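Poetry Out of a Packet
Staff newsletter, English department, 2019-02-12

By now most of you have had the email about the Joubert anthology and its "ready-to-teach" question bank. Fledell says the bank holds 1298 comprehension questions on short poems. I spent an evening with the sample and I'm not convinced.

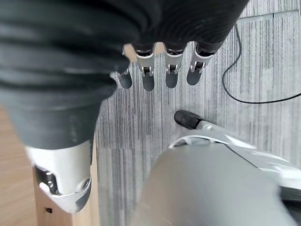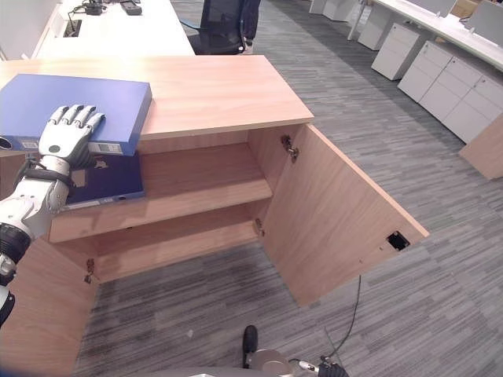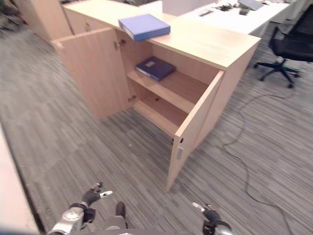
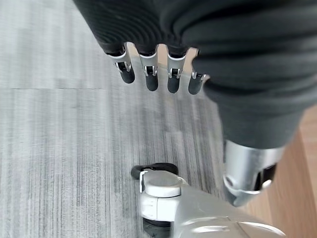 My trouble is with what the questions ask. In the sample unit on sonnets I read 15 of them, and 11 could be answered by a student who had skipped the poem and read only the footnotes. "Name the device used in line three" is fine once. By the sixth time, the kids are hunting for labels – and they get good marks for it.

Theresia Zaugg disagrees, and she has a point. Her ninth graders at Plunthorpe used the bank from October on, and she says the quiet ones write more when the question is short. I'd like to see that writing before we spend $4000 on licenses. Fledell's brochure talks about "proven gains" but doesn't say who was tested, or on which poems.

We could also go on writing our own. The old Desberg sets are uneven, and a couple are plain bad, but they ask why a line break falls where it does and they leave room for a wrong guess.

If you've tried the sample with a class, bring a few student answers to the next department meeting. Weak ones too, please.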